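Pluma oder Kasteten für Tassen im Regal? (Prakerance, Küchenszene)

Gion Marti
Hallo zusammen, ich bastle seit Juni in Prakerance an einer Küchenszene und komme bei der Greiferwahl nicht vom Fleck. Die Aufgabe klingt simpel: Tasse aus dem offenen Regal nehmen, auf die Arbeitsplatte stellen, fertig. Zur Auswahl habe ich zwei Modelle, den Pluma mit 82 mm Öffnung und den kleineren Kasteten mit 44 mm. Mit dem Pluma komme ich um den ganzen Tassenkörper herum, mit dem Kasteten eigentlich nur an Rand oder Henkel. Dafür ist der Kasteten viel schmaler und eckt weniger an (mein Regal ist wirklich eng!).

Richtig mühsam sind die dunkelroten Tassen. Wenn eine auf der Seite liegt, plant mir der Controller die wildesten Sachen zusammen. Der Unterarm muss ja erst über die Arbeitsplatte hoch und dann mit dem Ellbogen am Oberschrank vorbei, und die Hand hängt am Ende knapp unterhalb der Tassen vor dem Regal und findet keinen vernünftigen Anfahrwinkel.
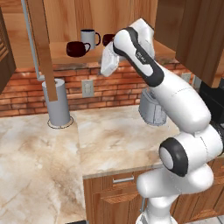 Mit welcher Rate läuft der Regler?

Mit 200 Hz, bei beiden Greifern gleich. Die Bahnplanung läuft getrennt davon und gibt nur Zwischenpunkte vor.

Meine Frage also: Hat jemand die beiden schon mal sauber verglichen? Und würdet ihr zuerst am Greifer drehen oder zuerst am Controller? Ich mag nicht alles gleichzeitig umbauen, sonst weiss ich am Schluss wieder nicht, woran es lag.

Waltraud Schnyder
Hoi Gion, ich würde zuerst den Controller in Ruhe lassen. Bei mir war es fast immer die Anfahrpose. Ich hatte den Pluma letztes Jahr für Gläser im Einsatz und er ist gutmütig, solange die Tasse steht und daneben Luft ist. Sobald zwei Sachen nah beieinander sind, drückt ein Finger den Nachbarn weg und dann hast du den Salat. Bei liegenden Tassen nehme ich lieber einen schmalen Greifer und gehe an den Rand.

Was bei mir viel gebracht hat: eine feste Zwischenpose tief über der Arbeitsplatte, Finger leicht offen, und von dort jeden Versuch starten. Dann vergleichst du wenigstens immer dasselbe. Und schau dir die Kollisionskörper an! Beim Oberschrank hatte ich eine Hülle, die ein ganzes Stück grösser war als das sichtbare Möbel, und der Planer ist brav in grossem Bogen drumherum gefahren. Ich habe zwei Abende lang Verstärkungen verstellt, bevor ich das gemerkt habe, ich könnte mich heute noch ärgern.

Toàn Vi
nimm den Imhof, der hat Saugnapf und Finger in einem. hab ich für Kartons, geht super. Tassen hab ich aber nie probiert

Roman Tokarz
Saugnapf an einer gewölbten Tasse, ich weiss nicht. Am Henkel geht das gar nicht. Zur eigentlichen Frage: wechsle den Greifer und lass die Reglerwerte stehen, aber denk daran, Masse und Schwerpunkt im Modell anzupassen. Das vergisst man gern, und dann schwingt der Arm am Ende der Bewegung nach und alle schimpfen auf den Regler. Reibung an den Fingern auch gleich mit anschauen, die Vorgabe in Prakerance ist mir zu optimistisch.

Gion Marti
Merci euch allen, das hilft mir sehr! Den Imhof lasse ich mal weg, aber Waltrauds Zwischenpose habe ich gleich übernommen. Falls es jemand nachbauen will, so gehe ich jetzt vor:

1. Arm in die Zwischenpose fahren. Bei mir liegt sie knapp über der Arbeitsplatte vor dem Papierrollenhalter, die Finger zeigen Richtung Plattenmitte und sind leicht geöffnet. Toaster und Kaffeemaschine lasse ich stehen, der Planer soll ruhig damit leben müssen.

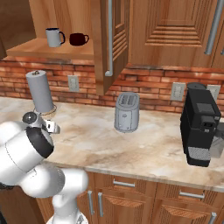
2. Kollisionshüllen einblenden und mit den Möbeln vergleichen, vor allem bei der offenen Schranktür. Meine war tatsächlich zu dick, danke Waltraud!

3. Masse und Schwerpunkt des Greifers eintragen (Roman, genau das hatte ich vergessen).

4. Sechs Anfahrten pro Tasse, erst mit dem Kasteten, dann mit dem Pluma, Reglerwerte unverändert. Ich schreibe jeweils auf, ob die Tasse hält und ob etwas anderes berührt wurde.

Bis jetzt bin ich erst mit der weissen Tasse durch. Da nehmen sich die beiden nicht viel, der Pluma ist etwas ruhiger beim Abstellen. Die roten kommen als Nächstes dran, die Werte hänge ich dann hier an.

Waltraud Schnyder
Gern! Nimm bei der liegenden auch mal die Variante mit dem Henkel nach unten, die war bei mir die schlimmste.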